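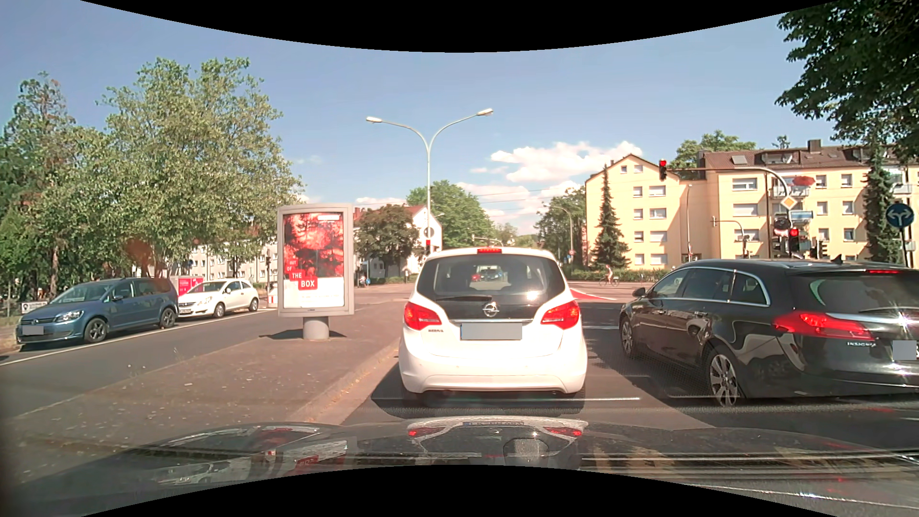
Do fuel-saving apps save you any money? A little, in my case, and far less than the numbers on the screen would have you believe.

I signed up for Benura in September, after my sister-in-law Niloufar sent me the link for the third time. She gets a credit if I join, and I would like that on the record before we go any further. The pitch is simple enough. You enter your car, you let the app know where you are at all times, and it tells you where gas is cheap and how you could be driving better. At the end of each month you get a green page with a big dollar figure on it and some confetti.

My first green page said I had saved $64. I was pleased for as long as it took to make coffee. Then I got out my bank statement, because I am that sort of person, and found that I had spent $26 less on gas than the month before. I had also skipped my usual drive out to see my mother, who was staying with us. So how much of the 26 belongs to the app? I have no idea, and neither does Benura, but only one of us threw confetti.

The trick, if I can call it that, is in what they compare you to. It took some digging in the help pages. Your savings are measured against "the typical price in your area", and the area is wide enough to take in the two stations by the airport that everybody who lives here knows to avoid. I have never once bought gas at the airport. According to the app I save money every week by continuing not to. By that math I am also saving a fortune on boats.

Then there's the driving score. Mine sits in the low seventies and won't move. I get marked down for idling, which would be fair if I were sitting in the driveway listening to the radio, but nearly all of my idling is done in traffic on the way to work with no way out of it. The app suggests I "try leaving at a quieter time". My boss has not suggested this. I also lose points for braking hard, and I lost a bunch of them one evening around 5:30 when somebody changed lanes into the space I had been saving for stopping in. I'd brake hard again.

I asked around to see if I was just being a grouch. Lamisi Ankrah, who I used to carpool with, has a paid plan from a rival called Ralix and swears by it. She says she saved $339 last year. I asked what she was spending before, and she said she didn't know, that was the number it gave her. The plan costs $109 a year. She may well be ahead, and she does drive a lot more than I do, but I notice that the only party keeping score is the one selling the scoreboard. She told me I take the fun out of things.

What did work, for what it's worth: I now fill up at the place behind the supermarket and not the one on the corner. It's reliably cheaper and it's on my way home. I learned that from the app in the first couple of days and haven't needed telling since. I also checked my tires for the first time in far too long and they were low. The app didn't bring that up, my neighbor did. I can't prove the tires made a difference either, so I'm not going to give you a number.

As for what Benura gets out of this, I read the privacy page, or as much of it as I could stand. There are "partners". The partners are interested in "mobility patterns". Whether any of them are insurance companies is left pretty vague, and I wrote to support asking straight out. Somebody named Benedita answered, very politely, with a link to the privacy page. I wrote back quoting the sentence I didn't understand and haven't heard anything yet.

I've turned off the driving score and location tracking for now – the app complains every time I open it – and kept the price map. If support ever gives me a proper answer on the partners I'll put it up here. And if any of you use one of these and have kept real before-and-after receipts, please send them over. Screenshots of the green page don't count, Niloufar.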